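Winter Coat Check: Down Jackets, Before Storage or Travel
Grindalora Clothing Library, care and mending pages
Last revised 2019-12-08

Down jackets are my favorite things to inspect, and I'll happily admit it. A good one gives you so much to look at: shell, seams, baffles, lining, zipper, cuffs, all that loft! We have 256 garments on our list this winter and the quilted ones always take longest, partly for good reason and partly because I keep squeezing them.

The checklist has 13 points. Mark each one OK, WATCH or FIX on the card. Comments are from our own rounds and have grown over the years, so skip them if you know your way around a coat.

BEFORE YOU START

1. Surface clear and clean
Use a bed, a big table or a clean rug. Run your palm over it first for pins, crumbs and zipper pulls from the last garment.
Comment: A bed with a smooth duvet is lovely for this. The jacket doesn't slide, and a light shell shows up nicely against a colored cover. Take off rings and watches.

2. Pockets emptied
All of them, including the one inside the chest that people forget.
Comment: Lip balm is the big one. If it has melted into the lining, mark FIX and put the jacket aside before it touches anything else.

3. Care label present and readable
If the label is gone, write "no label" on the card and treat the jacket as down.
Comment: The Momell jackets have theirs very low in the left side seam. I looked in the collar of the first one for ages.

OUTSIDE OF THE JACKET

4. Laid flat, shell checked for snags and holes
Smooth it out from the center with flat hands. Look at the whole shell in daylight if you can, then again with a lamp held low from the side. 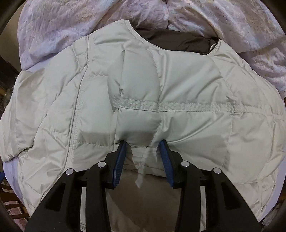
Point 4: pale gray quilted jacket spread on the bed, shell pinched up in a small gather.

Comment: Glossy nylon is a gift here, as a low light picks up every pull in the weave. Creases are fine. Write them down only if they have a hard line that stays after you stroke it out. Pale shells need an extra look along the hem and under the arms.

5. Pinch test on the shell
Take up a little fabric between the fingertips, hold for a moment, let go. Do it in several spots.
Comment: You want the outer fabric to lift and the fill to move under it. If the shell feels stiff or sticky, the coating may be breaking down, so mark WATCH. Keep the pinch small and gentle. And do feel for quills while you're there! A sharp little point should be eased back in from the other side, never pulled out through the shell.

6. Seams, long ones first
Follow each long seam with a finger from end to end, then the cross seams. Double rows count as two, so check both.
Comment: The spots that go first on ours are where a side panel meets the back and where the sleeve joins the shoulder. One skipped stitch is WATCH. Two in a row is FIX, and please mark the place with a safety clip, not a pin.

7. Baffles evenly filled
Press each section with an open hand.
Comment: Some difference is normal. A jacket that has been folded for a while will have one fat baffle and a flat one next to it, and a few minutes of patting and shaking often brings it round. What you are after is a section that stays flat, or a hard clump in a corner. I love this part. There is nothing like feeling a sleepy old jacket puff up again under your hands.

8. Neckline and collar edge
Turn the edge outward and look for makeup, skin oil and worn stitching.
Comment: Dark linings hide a lot. Wipe with a white cloth and look at the cloth.

SHAPE AND STORAGE

9. Stiffener or board clean and square
If you use a board for folding or for packing upright, check both faces and all corners before it goes near the fabric.
Comment: We use plain white ones. Ours came out of an Ehlers poster order and are still going strong. Dented corners catch on nylon, so tape over them or trim them round. Slide the board in beside the jacket with the flat face toward the baffles, and don't press down.
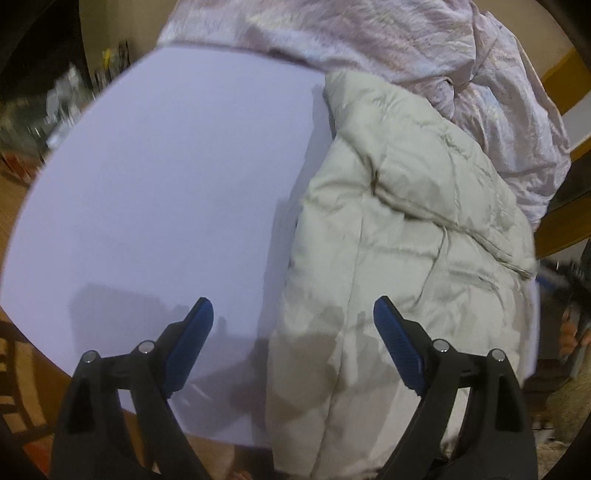 Leave the jacket as puffy as the space allows. A loose, lumpy bundle looks untidy and is much kinder to the fill than a sharp fold. If you do have to fold, go along a seam and move the fold line each time you take it out.

10. Zipper and snaps
Run the zipper all the way twice. Close and open every snap.
Comment: A stiff zipper gets a rub of plain wax. Wipe off the extra.

11. Cuffs, hem and drawcord
Stretch, release, look. The cord should run freely and have both its stoppers.

12. Dry right through
Squeeze the thickest part and hold it against your cheek.
Comment: Your cheek picks up damp that your fingers miss. Any doubt at all, mark WATCH and hang it overnight.

13. Bag and tag
Breathable bag, the big size. Our Nideo cotton ones hold 70 liters and take a full-length coat without squashing it. Write the date and your marks on the tag.
Comment: No plastic, please, even for a short while.

AFTER THE CHECK

FIX cards go in the red tray, WATCH cards in the blue. WATCH jackets are looked at again in February, when the borrowing slows down and there's room on the rail. Spare cards and safety clips are in the top drawer under the mirror.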